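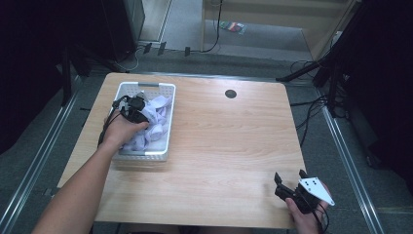
Left gripper over the basket, right one open. White basket, crumpled white stuff inside.

Prerkley handheld gripper pair – anyone kept theirs past the trial?

tradeshed_mo
Posted 9 February 2021
We've had the Prerkley pair on trial since January and I have to say yes or no to the hire contract by the end of the month. Two hand-held grippers, cabled, plus the recording software and a login for their upload service. We use them for sorting and picking soft items out of baskets, and the recordings go to Clancombe, who train the arm we'll be getting later.
Good so far: light enough for a full session, and the jaws close evenly on thin material. Bad so far: the cables. The left one runs down past my wrist and I'm forever moving it off the basket rim. Is there a cordless version, or does everyone put up with it?

kurtulus_b
No cordless version when I asked. We had 16 pairs at Tradosside and every one was cabled. Run the lead up the forearm and put a loose strap just below the elbow. Leave some slack at the wrist or it pulls when you turn your hand over.
Bülent Kurtuluş

Pellow
I'd send them back. We did 2000 recordings with ours and the software threw out a good part of them for "tracking lost", with no way of seeing which ones until the upload had finished. Support took 6 days to answer and then told me to update, which I'd already done.

kurtulus_b
Pellow, was that before the January update? You get a warning at the end of each take now. Ours dropped hardly any after that.

Pellow
Before and after. It got better, I'll give them that. It's still not what I'd call finished for what they charge.

wendlebury
What's the grip like on crumpled things? Our trouble with the Chowdhury set was that the tips slid off anything soft unless you pinched it right at a fold. Fine on boxes and bottles, hopeless on cloth.

tradeshed_mo
Better than I expected. If I come straight down on a raised fold it holds. If I come in from the side it tends to pick up two pieces together, and then I have to put one back with the other hand. I can't compare with the Chowdhury as I've not used it.

wendlebury
Two at once is a nuisance, but I'd take that over none. Does the plate on the side catch on anything?

tradeshed_mo
Not on the table. In a deep basket it can touch the wall if I twist my wrist outwards, so I go in with my thumb towards the middle.

Pellow
Which is my point really. You end up working the way the gripper wants, and the arm learns that from you.

kurtulus_b
I don't agree. The arm will have the same jaws on the end of it, so it has the same problem with the basket wall. Better it learns from somebody who has already found the way in.

Pellow
If it has the same jaws. Ours didn't, and Prerkley sold us both.

hatchgreen
Read the hire terms before you sign. The trial covers wear on the fingertips and the full contract doesn't. We went through a set of tips quicker than we'd planned and had to pay £32 for the replacements.

tradeshed_mo
Thanks, I hadn't spotted that. I'll ask them for the tips to be included, and I'll check with Clancombe which jaws are going on the arm. Trying the elbow strap this afternoon.

kurtulus_b
Put it over a sleeve if you can. It rubs on bare skin after an hour or so.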